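Chores desk: tidying a desktop, in simulation

The Moncrieff group's tidying benchmark went out to members on January 24, 2023, and the first results are modest. The task is a short one: clear a rendered desk of a mug, a notebook and other small items, and put each where the instruction says. Kelly Siqueira's team ran 143 trials with the Cirnent controller. It finished 40 of them without a reset.

Mugs gave little trouble. A cylinder with an open rim offers plenty of grasps, and the planner usually found one on the first attempt. Notebooks were worse. A closed cover lying flat leaves the fingers very little to get under, and the controller tended to push the book along the desktop until the time limit. In 19 trials it pushed the book off. Anything resting on the cover has to be moved first -- the planner has no rule for this and treats the stack as one object.

Sinan Başaran points out that contact friction in the simulator is a single constant, so the pushing figures should not be carried over to a real desk. Ruaridh Semple wants the same layouts repeated on hardware at Omesthorpe in September, with 4 friction settings logged beforehand.

As for whether a machine can be left to tidy an office overnight, the present answer is no. Layout files and the scoring script are available from Elspeth Dalgleish on request.

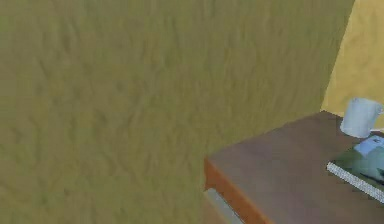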